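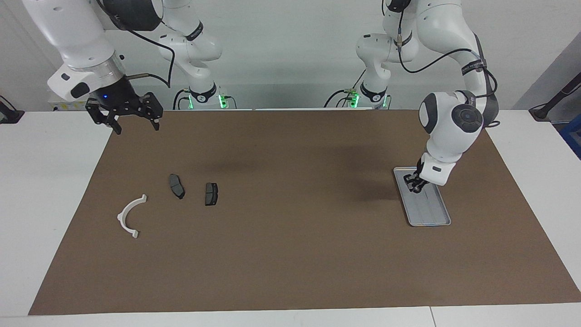 A shallow metal tray on the brown mat, small parts kept to one side.

Keeping small parts in order on the workbench

Print this page | E-mail this page

When I began to repair things at home, I lost a small nut or a washer in almost every job. Now I use a simple metal tray and a big brown sheet, and I lose very little.

Cover the table first. A white table is nice to look at, but it shows every black fingerprint, and brake dust goes into the seams. I cut my sheet from a long roll of brown paper and leave a little of the table free at the edges, so I can lift it with two hands and carry the dust outside. Matte paper is better than shiny. Under a strong lamp the shiny one makes my eyes tired.

For the tray, choose one with rounded corners and a raised rim. Corners that are sharp inside keep the dirt, and you will clean them with a toothpick. 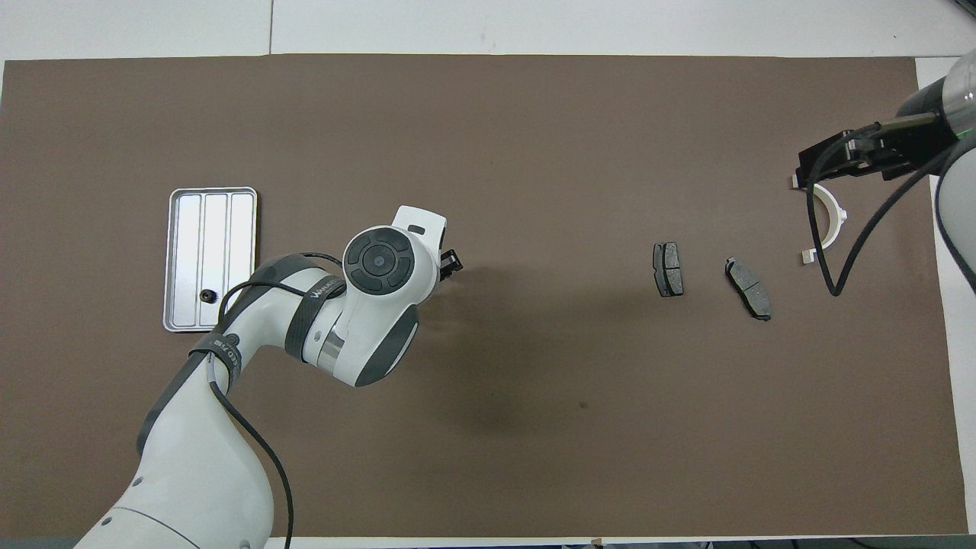 Long channels in the bottom are also useful. A round piece cannot roll far when there is a ridge next to it. I put the parts in the order I took them off, starting from the end near me – then I put them back from the other end.

Brake pads I lay flat on the sheet, beside the tray. Do not touch the friction side with oily fingers. If you take off an old pair, write "inner" and "outer" on the paper next to them with a pencil. My neighbor Ebony Cosgrove draws a line around each pad too, and I have copied this from her.

Wipe the tray with a dry cloth before you put it away. Once in March I left mine with a little brake cleaner inside, and the garage smelled for 2 days.

Last updated: March
Questions and tips: write to Loubna Slaoui | Copyright Hornstead Home Pages | Back to top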